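4 min read

Sorting out the odds-and-ends bin

Hello again, everyone, and I hope you're all keeping well and finding something nice to do with your evenings. I promised in the last newsletter that I'd get to the big grey bin before winter properly set in, and (with two cups of tea and the radio for company) I've finally made a start!

Those of you who have been with Clomport since the Anwood days will remember the bin well. It's the divided one, narrow at the back and wide at the front, and it has been everyone's favourite place to put a thing down "just for now". The white divider is badly worn these days, with grey patches and scrapes all over its lower part, and I did wonder about painting it. Then I thought of the smell, and of the masking tape, and put the kettle on again.

My plan is to sort a handful at a time, using the front half for whatever is waiting on a decision and leaving the back half for later. The sponge can go to the sink cupboard, as we never seem to have one when we want it. The little blue star is a favourite colour of mine and I'd love it to go home with somebody's grandchild. I'm less sure about the pink-purple block, or the dark egg-shaped thing, which I have picked up and put down more often than I'd care to admit. If either came from the Berisha boxes, please drop me a line and I'll put it aside with your name on it.

The speckled grey and cream piece is staying, whatever anyone says. I've grown fond of it.

Anything unclaimed by October will go over to the Jastow swap shelf, where I'm told there's plenty of room. Still to come are the 4 drawers under the window and the tin of buttons, so do send biscuits.
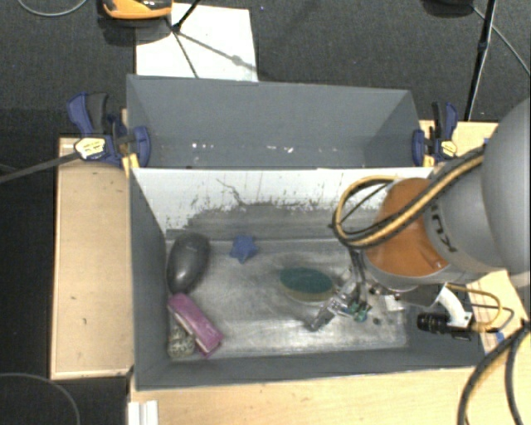 Thibault Boyer
Stores and Newsletter, Clomport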